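Trorascombe talk, speaker notes (long version, I'll skip bits if we're behind)

Hi everyone, I'm Hina Mughal. Thanks for coming inside on a day like this! I'm going to talk about peat, and why I've spent so much of my life staring at a bog from above.

Say the Stillden bit first. Stillden is 420 hectares of bog, drained in strips decades ago for a forestry scheme that never paid. Drained peat lets its carbon go, slowly and invisibly. (Pause. Ask who's walked on a bog. Wait for the gumboot stories.)

So how do you measure a leak you can't see? We used to walk it with dip wells, 100 of them, reading the water table by hand. I love dip wells, but I don't love them in April. Now we pair them with radar passes, which pick up the surface rising and sinking as the peat swells. Bog breathing, we call it, and yes, I get emotional about it.

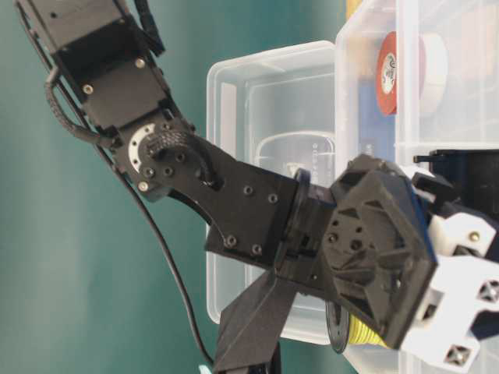
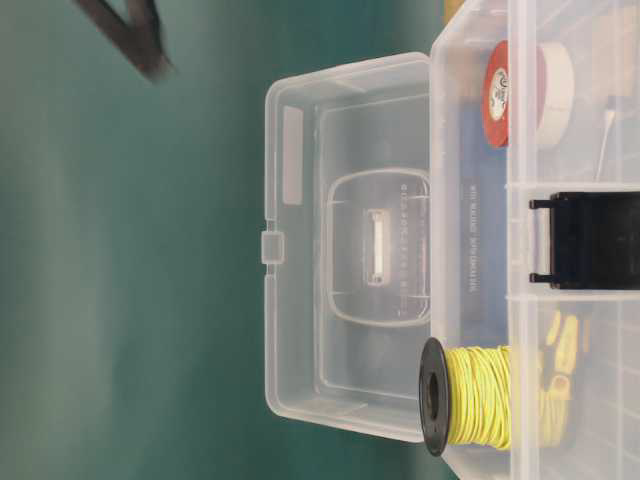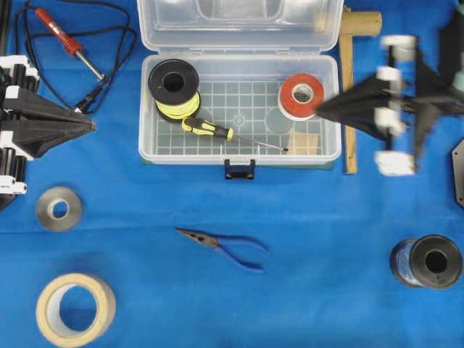
Bench views: the open clear plastic box is in the second and third.

Next, Gorkmont. Same method, much steeper ground, and the radar got confused by the slopes. Be upfront about this! We threw out 8 passes and went back to the wells for that stretch. Someone will ask if satellites can replace field crews. My answer is no, and please fund the crews.

Then the Yousafzai plots, where the ditches have been blocked. Show the water table graph and stop talking for a second, let people find the colour key. Mention the sphagnum coming back along the old ditch lines, and that it's patchy.

Questions. If there's time, the one about cranberries. Leave the sign-up sheet by the tea urn.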